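Call for Participants: Home-Use Study of a Facial Cleansing Balm

Prakis, a consumer testing practice for skin care and toiletries, invites adults to take part in a home-use study of an unscented cleansing balm. The product is being prepared for sale under the Pluvow name and has not yet been released. The study begins in August and lasts 4 weeks.

Who may apply

We are seeking 60 participants aged 18 or older who wash their face at least once a day and wear makeup or sunscreen on most days. All skin types are welcome. A portion of the places is set aside for applicants who describe their skin as dry or easily irritated.

You may not take part if you are allergic to beeswax, lanolin or any nut oil, if you are using a prescription treatment on your face, or if you have had a peel or laser procedure in the past three months. Employees of Prakis or Nogueira, the manufacturer, and members of their households are not eligible.

What is involved

Participants will receive two plain jars of balm, a cotton cloth and a paper diary. The balm is to be used every evening in place of your usual cleanser. Please keep the rest of your routine the same - including moisturizer - and do not start any new product during the study.

You will attend two visits, one at the start and one at the end. Each includes a short interview and a reading of skin moisture on both cheeks. Please arrive with a bare face, washed with water only. Evening appointments are offered until 7:30 p.m.

Payment

Participants who attend both visits and return a completed diary will be paid $300. Those who withdraw after the first visit will be paid for that visit at the standard rate given in the consent form. You may withdraw at any time without stating a reason.

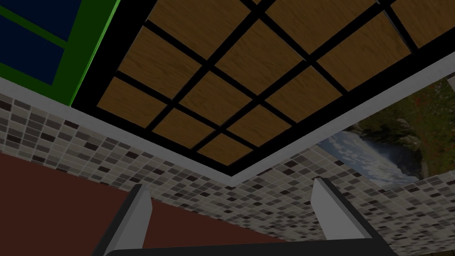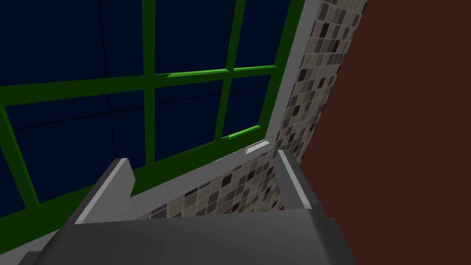

How to apply

Please complete the screening form on our website or request a paper copy from the study coordinator, Benvinda Barros. Applicants will be asked for a list of the products they now use on their face, with brand names where known. Selected applicants will be contacted by telephone.

Questions about ingredients or past reactions should be directed to Cheuk-hei Choi, study lead, before the first visit. A full ingredient list will be sent with the consent form - please read it with care before signing.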